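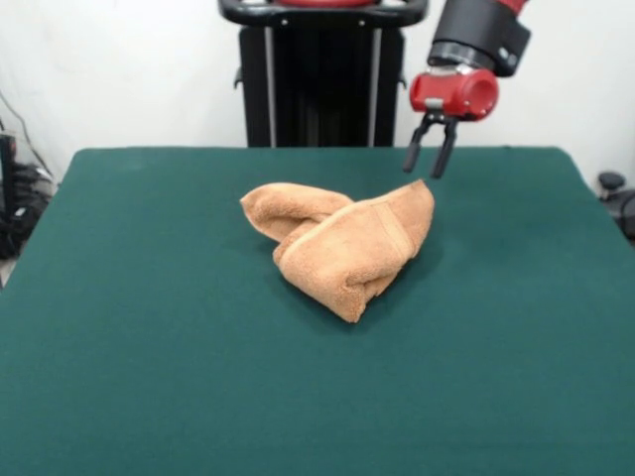 Section 3: Setting up the Flekholm heated towel rail
By Rodrigo Torres
6th September

We use cookies to improve your visit. Accept | Manage settings

The maker's leaflet says the Flekholm can be up and running in one evening. Maybe so, if your wall is dead flat and you have done it before. Allow a weekend.

Before you start, have a licensed electrician put in the supply. The leaflet is vague on this point and I don't care for that.

1. Find the studs. The template assumes they line up with the brackets. Mine didn't, and I wouldn't trust the plaster plugs in the box with a loaded rail.

2. Mark the bracket holes 52 cm apart, centre to centre. Measure the rail itself as well. The printed template had shrunk a little on my copy.

3. Drill, fix the two lower brackets and check the level. Leave the screws a quarter turn loose.

4. Hang the rail, fit the upper brackets, then tighten all four.

CAUTION: Turn the power off at the switchboard before the electrician's cover plate comes off for any reason. The rail's own switch does not count.

5. Switch on and leave it bare for 30 minutes. A faint smell is normal the first time, according to the leaflet. If it hasn't gone by the third use, ring the shop.

6. Set the timer. "Eco" is the factory setting, and as far as I can tell it is the ordinary setting with a shorter run. Pick your own hours.

Hanging towels

Spread each towel over at least two bars. The box claims "dry in minutes" and doesn't say which towel or how many minutes. A thick bath sheet bunched over one bar will still be damp at the hem in the morning, whatever colour the little light is. 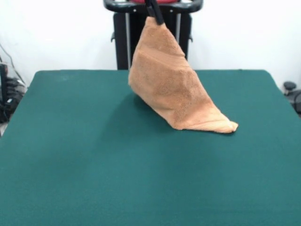

Sikder wrote in to say that folding in half lengthwise works fine on the wider Vurnden rail, and that the real trouble is people closing the bathroom door and blaming the heater. Fair point about the door. I'd still want to see that fold tried in October with the window shut.

NOTE: Don't hang anything with a rubber backing. Bath mats go on the floor.

7. Check the bracket screws again after a month. The leaflet leaves this out, and two of mine had worked loose.

3 comments | 52 shares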